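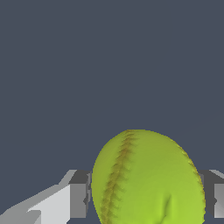

30 July 2020
by R. Stollberg

Repeated the bounce tests on the Dira cores. Krajčí swears they hold their liveliness after a winter in an unheated shed. I don't believe it yet, and the numbers I have are too thin to convince anyone who doesn't already want to be convinced.

Setup same as May: drop onto the concrete slab by the door, read the rebound off the board, 20 drops per ball. Did 13 balls before the light went. Two gave readings all over the place and I suspect the slab more than the balls — there is a hairline crack near the drain and I kept hitting it. Move the board left next time.

The Ekon leather is another matter. The catalog says the covers are good for 490 innings. Whose innings? On what dirt? A cover that sits in a bag between tournaments and one that gets thrown at a chain-link fence every evening are not having the same life. I would like to see how they got that number, and I have asked twice.

Waxed thread vs. plain: no difference I could feel after nearly 100 pulls on the gauge. The waxed does pick up grit. Leaving both on the bench over the weekend.

To do: scale needs zeroing, it drifted again after lunch. Find the May sheet, the one with the coffee ring. Ask Krajčí what "lively" means in inches.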